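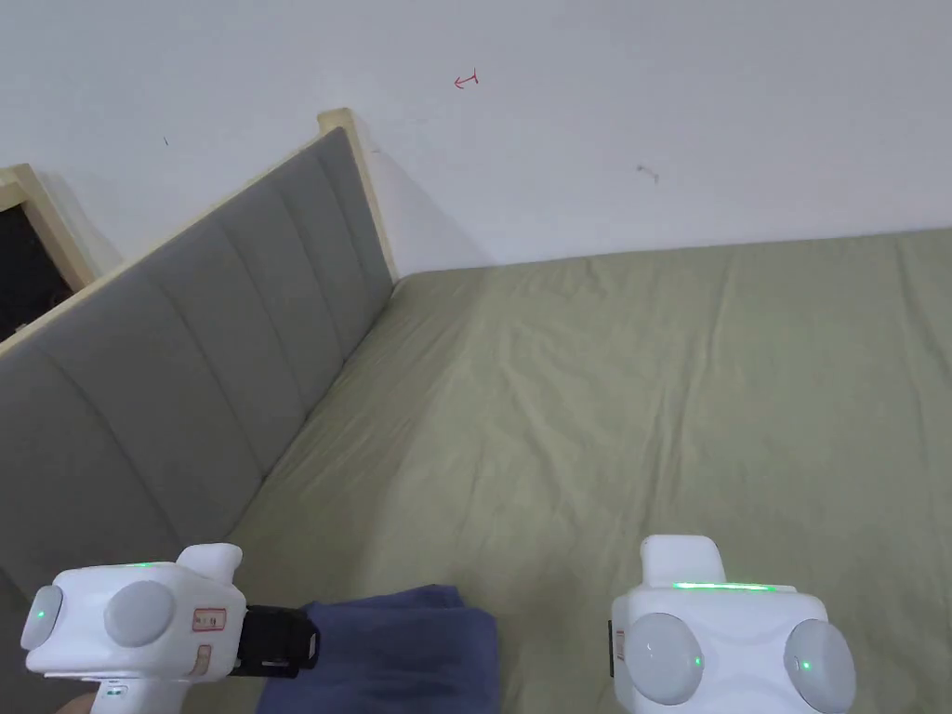 Figure 2. Bed-making task from the worker's viewpoint, with both hand-held grippers over the sheet and a dark cloth lying between them.

4.2 Changes to the work of room attendants

The bedroom tasks took up the largest share of recorded time at the Milirow site. Of the 1,045 episodes kept after checking, 598 involved a bed, and the remainder were divided between folding, clearing surfaces and moving small items between rooms. Episodes were recorded by attendants already employed by Botha, the firm that holds the cleaning contract, and were used to train the bed-making routine later tried by Flomeo. This section deals with the recording work itself and with what it altered in the attendants' day. Results for the trained routine are given in Section 5.

The attendants worked with one gripper in each hand (Figure 2). Both devices carry a green light strip along the top edge, and attendants were told to begin an episode only when the strips on both sides were lit. In interviews this check was described as the easiest part of the job to learn. The harder part was giving up the use of the fingers. An attendant who makes a bed by hand smooths the sheet with an open palm and feels for folds without looking at them. With the grippers, creases have to be found by eye and pulled out from the side of the bed. Several attendants said that they had begun to look at sheets in a way they had not done for years.

Small cloth items caused a separate difficulty. A dark blue-purple cloth lying in loose folds on a sage-green sheet, as in Figure 2, is easy to see but must be lifted without catching the sheet beneath it. By hand this is a single movement. Under the recording rules it was treated as a step of its own, to be finished before the sheet was touched. Nokuthula Nkuna, who supervised the shift rota, objected to the rule at first on the grounds that it slowed experienced staff and taught new staff a habit they would not need on ordinary rounds. The rule was kept for recorded episodes and dropped elsewhere.

Three changes to working conditions were noted. First, pace: recorded beds took longer than unrecorded ones, and the daily room quota was lowered by 2 rooms for any attendant assigned to recording. Secondly, posture. The grippers are held low and in front of the body, and attendants reported tired forearms where they had earlier reported tired backs. The rota was changed in October so that no attendant recorded for more than one half of a shift. Thirdly, talk. Attendants usually work in pairs and speak while they do so, but recording was done alone, and this was the most common complaint — more common than either weight or pace.

Pay was a point of disagreement. Botha paid recording hours at the normal rate and classed them as training. The attendants' representative, Keabetswe Joubert, argued that the hours should be classed as skilled work, as the episodes had value to Flomeo after the shift had ended. A supplement was agreed for later rounds of recording. It was not paid for the earlier rounds, and two attendants withdrew from the study for this reason. Their episodes were removed at their request and are not included in the totals above.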